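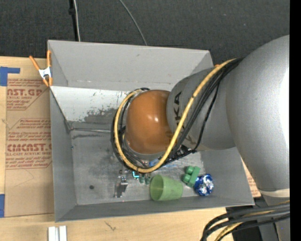
Marnia writes that she has reached the end of the third part and is unable to reconcile two statements made by the narrator, and she would be grateful for guidance from other readers.

In chapter 9 of the serial Erholm, the fleet is said to have left the colony before the treaty was signed. In chapter 14 the captain recalls signing it on the colony's landing field. Is this an error, or have I missed a passage? I read the edition posted in January.

Châu
Members are advised that the January edition omits the interlude between chapters 9 and 14 in which the fleet turns back. The interlude was posted separately and is listed under "Additional material" on the story's contents page. Once it has been read, the order of events is consistent: departure, return, signature, second departure. The captain's recollection refers to the return. Readers using the single-file version will find the same passage on page 222 - it has no chapter heading and is easily overlooked.

Emcombe
I think the captain is lying. She lies about the beacon too.

Marnia
Thank you both. I have now located the interlude. The beacon is not mentioned in the chapters I have read, and I would ask that later events be marked as such in replies.

Edited February 1, 2022: title amended to include the chapter numbers.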